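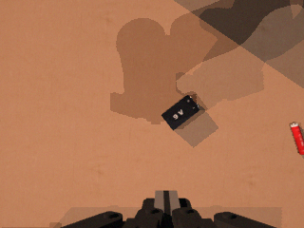
Figure 2. Two batteries on a tabletop, the black one a 9-volt.

4.2 The holding place

Every household in the study had somewhere to put a battery that was no longer wanted in the thing it came out of. We call this the holding place. Respondents called it the drawer, the other drawer, the bowl, the windowsill and, in one Getthorpe kitchen, the hospital. The term was coined after a pilot interview in which we asked about "domestic battery storage" and were shown a cupboard of new ones.

Of the 144 households that agreed to take part, 136 returned a completed diary at the end of the 13 weeks. The diary asked for one line each time a battery was taken out of a device: what kind it was, why it came out, and where it went. The third column was usually filled in with great confidence. The second gave more trouble. A common entry was "seemed tired." Several diarists wrote "dead" and then, a few lines later, recorded the same battery going into a wall clock, where it was reported to be doing well.

We had planned to treat removal and disposal as two points on a line with a short wait between them. The diaries do not support this. Batteries left the holding place, spent a few days in a remote control, came back, and were joined by others of uncertain health. Once a used battery has been set down beside an unused one of the same make, the household has lost a piece of information that it will not get back without a meter. Meters were rare. The usual test was to put the battery in a flashlight and form an opinion.

Rectangular 9-volt batteries behaved differently from the rest. They came out of smoke alarms, mostly at night, mostly in anger, and few other devices in the home would take them. A tired AA can be demoted to the clock. A tired 9-volt has nowhere to go. In interviews, these were the batteries people could describe without opening the drawer, and also the ones they were most likely to have kept the longest. One respondent in Pirnbridge had moved house with hers. She did not think it worked, and she had packed it in the box marked FRAGILE.

4.3 Size and the problem of the trip 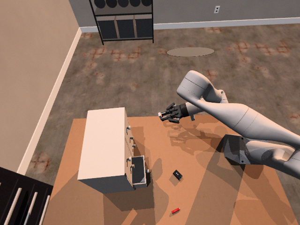
Small waste gets a kind of courtesy that large waste does not. A broken chair in a hallway is a daily reproach, and sooner or later someone deals with it; a spent button cell asks nothing of anyone. Our interviewees returned to this point without prompting, usually while explaining why the trip to the collection bin had not been made. The disproportion they complained of is easy to appreciate in the image, where a whole white arm reaches over the table to end in a tiny red and white object held in the gripper's fingers. Replace the arm with a car, a parking space and the better part of a lunch hour, and the case for waiting until there are more batteries begins to sound reasonable. Respondents were always waiting until there were more. When asked how many would be enough, most named a number slightly above what they had.

Both towns are served by the same contractor, Clenar, which empties the public bins and prints the leaflet. The leaflet says that batteries may be left at any participating retailer. In Getthorpe the participating retailer is D'Amico, a hardware store on the market square, where the bin stands behind the paint counter. Customers who found it spoke of it warmly. Others had bought batteries a few feet away for years and learned of it from us, which is a form of contamination we record here for the sake of the methods section and cannot really regret.

Pirnbridge has its bin in the library foyer. It is bright, low and hard to miss, and for the first weeks we took it as the explanation for the higher drop-off entries in the Pirnbridge diaries. The interviews, 40 in all and split evenly between the towns, complicated this. Pirnbridge respondents did not praise the bin. They said that they were going to the library anyway. Those who had stopped borrowing books had stopped returning batteries at much the same time, and were a little surprised to be asked about the two together.

This suggests that the trip is rarely made for the sake of the batteries at all. They ride along in a coat pocket on some other errand, if somebody remembers to put them in the coat. Two households had formalized the arrangement with a jar by the front door. In one of these the jar was emptied twice during the study. In the other it filled up, and a second jar was started next to it.

We do not want to lean too hard on the self-reports. A diary about batteries is itself a reason to think about batteries, and some entries have the tone of a person who knows they will be read. The closing visit, when respondents were invited to show us the holding place, turned up cells that had never been written down, along with picture hooks, foreign coins and the keys to something. Asked about the gap, one diarist said she had only entered the ones she was sure about. We have kept her record in the sample, coded as complete, and return to the matter of certainty in Section 5.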